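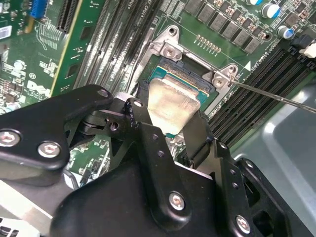
图 4-2 金属板位于插座正上方,尚未放下

4.2 安装处理器

整本手册里,本节字数不多,出的事故最多。请坐下来,把咖啡端到另一张桌子上去。

开始之前
主板平放在防静电垫上,不要垫着毛衣。电源线拔掉,是从墙上拔掉,关开关不算。

步骤
1. 压下固定拉杆,向外轻拨,让它脱开卡扣,再慢慢抬起。
2. 掀开金属固定框。框角上的螺丝与本步骤无关,请克制住顺手拧一拧的冲动。
3. 取下插座保护盖,收好。将来主板若要送回 Altora 保修,对方会问起它,而那时它多半已经进了吸尘器。
4. 只捏处理器的两侧边缘,金属顶盖朝上,移到插座正上方。先停住,看清三角标记和缺口的方向。
5. 方向对齐后垂直放下,松手。处理器靠自重落位,用不着您帮忙。
6. 用指尖确认四边齐平。翘起一角说明方向不对,垂直提起,回到第 4 步。
7. 合上固定框,压下拉杆并扣回原位。这一步手感偏紧,有时还会吱一声,属于正常现象,主板没有在抗议。

注意
插座里的触点不能摸,不能吹,也不能用棉签“稍微清理一下”。弯掉的触点不在保修范围内,无论来信写得多么动人。

小心
处理器放下之后不要左右挪动找位置。需要挪动,就说明第 4 步停得不够久。

提示
导热硅脂等到安装散热器时再涂,见 4.3 节。提前涂好的人,通常会在袖口上重新见到它。

如果拉杆压到一半就压不动,请停手,打开固定框重新检查方向。仍然不行,请记下主板型号,联系 Kasemska 技术支持,找 Annapurna Shenoy。她会先问您电源线拔了没有,请如实回答。

本节修订:18/7/19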